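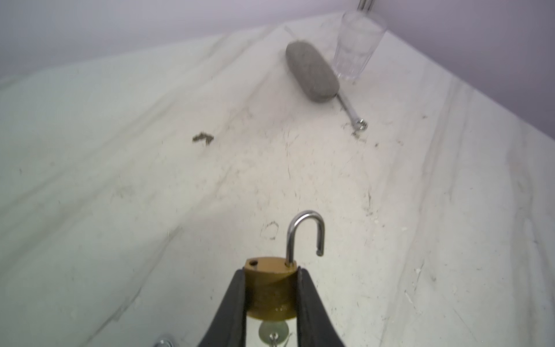
**What happens to the people at a bench when a robot takes over part of their job?**
They keep working, mostly, but the day gets chopped up differently, and the parts they used to do without thinking become parts they have to explain to someone.

### 4.2 Life at the lock bench

I spent most of March at Vernine, a small refurbishing shop that cleans, tests and re-keys used padlocks, and I'll admit I went in expecting to write about speed. Kiran Sachdeva, who had run the lock bench for years, talked me out of that in the first hour. What she wanted to talk about was her hands! She used to feel a bad lock before she could say what was wrong with it (a gritty turn, a shackle with a bit of drag), and now she was being asked to put that into words for the people setting up the arms. 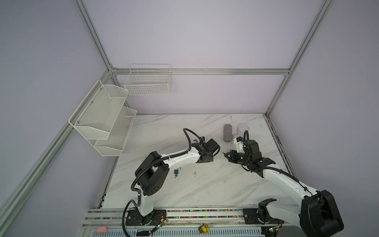 **Figure 2.** The two-arm cell, grippers facing each other over the tabletop.

The shop calls the cell Sistumell, after the software that runs it, and the name has turned into a verb. "Has this one been Sistumelled?" is a perfectly normal thing to hear at Vernine. I logged 145 hours there and in the room next door, where the finished locks get boxed, and my notes came to 3724 lines once Shivam Rajput and I had cleaned them up. We coded them separately and then argued over the differences, which was more fun than it sounds.

The biggest theme was waiting. Before the cell came in, the bench staff set their own pace, and a slow lock just meant a slow few minutes. Now there are pauses that belong to the machine, and people didn't know what to do with them at first. Houshang Amini started sorting keys in his. Kiran told me she felt watched whenever she stood still, even though her manager had never said a word about it.
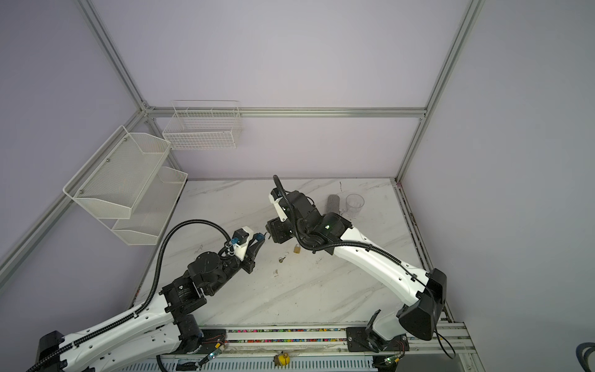
Vatden Working Papers on Shop Automation, Vol. 2

The second theme was who gets called when something jams. On paper that's the technician, Vikas Bisht. In practice it was whoever stood closest, and that person was usually Kiran or Houshang. They got good at it, too. By my last week they could tell from the sound of a wrist motor whether to step in or leave it alone (I never learned to hear the difference), yet none of this showed up in their job descriptions or their pay. I asked Vikas about it and he agreed right away that it was 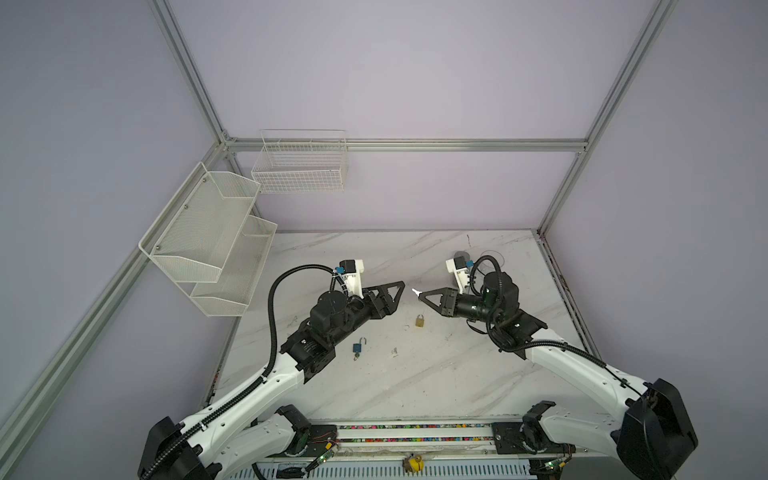 real work and should be counted as such. He had already tried keeping a sheet for it by the door, but people forgot to fill it in, and I think some of them didn't want to look as if they were complaining.

I also heard plenty of good things, and I don't want to bury them. Houshang's wrists hurt less. Kiran likes the tricky locks, the old seized ones, and she gets more of those now that the plain ones go to the arms. Both of them said they'd keep the cell if they were given the choice, though Kiran added that she'd have liked to be given the choice. I come back to that remark in Section 5, where Samira Mahasneh and I compare Vernine with the Mittal site.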